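September 10, 2023

Sourdough starter trials, bench notes, continued from the February book.

Fed all three jars at 8 this morning. Same flour as last time (the Levness whole wheat, bag opened Thursday week and kept clipped shut). Ratio 1:1:1 by weight, 50 g of each. Tap water that stood overnight in the steel jug. Kibet says the standing makes no difference with our water and he may be right, but I'm not changing it halfway through a run.

Jar A doubled by a little after noon. Jar B was slower, maybe two thirds up the tape at the same time. Jar C had gone up and already started to drop, with streaks on the glass above the surface. Smell: A like yogurt, B mostly flour, C sharp, close to nail polish. C was the one that sat by the oven wall, so I've moved it to the middle shelf with the others. Should have been there from the start. Treat yesterday's C readings as no good and leave them out of the chart.

Room was 74 F at 8 and 79 F at 2. The thermometer on the shelf reads a degree higher than the one by the door. Using the shelf one from now on.

Mixed the test dough at 12:30 from jar A:
1,000 g bread flour
680 g water
200 g starter
20 g salt, held back 30 minutes

Dough was stiff at first and then fine after the second fold. Folds at 1:15, 1:45, 2:15 and 2:50 (late, phone call from Gustico about the rack order). By 4:30 it was up by half and had bubbles along the side of the tub. Cut into two. One went into the fridge for tomorrow, the other proofed on the counter and baked at 6:10.

Counter loaf: 450 F, lid on for 25 minutes, lid off for 20. Good color. Opened up along the cut on one side only, and the bottom was paler than I like. Crumb even except for one tunnel under the top crust, which I put down to my shaping. Neema cut it too warm and we ate most of it anyway. She wants more salt. Salma thought it was fine.

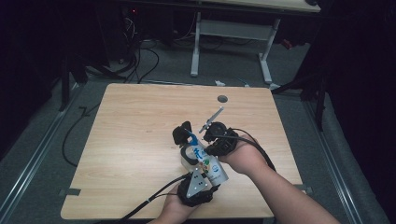
The 68 percent water seems about right for this flour. Salma's loaf last week was at 75 and spread all over the stone – same starter, same oven, so I think the flour just doesn't hold that much. Next run at 70 and no higher until we have two good loaves in a row.

Still haven't settled the discard question. Mwanahawa has been making flatbread with hers and wrote the recipe on the inside cover of the blue book. Mine is in the lidded tub at the back of the fridge. It can go a week, then it gets thrown out.

pH strips: A 4, B somewhere between 4 and 4.5, C 3.5. The strips are hard to read against whole wheat. If we keep doing this we need the meter back from Drerkivcombe. Wycliffe said he'd ask.

For tomorrow:
Bake fridge loaf straight from cold, stone in an hour ahead.
Feed at 8, and B gets 1:2:2 to see if it picks up.
New tape on the jars, the old marks are rubbing off.
Order flour, half a bag left.
Oven runs hot at the back left, turn the loaf when the lid comes off – I forgot again today.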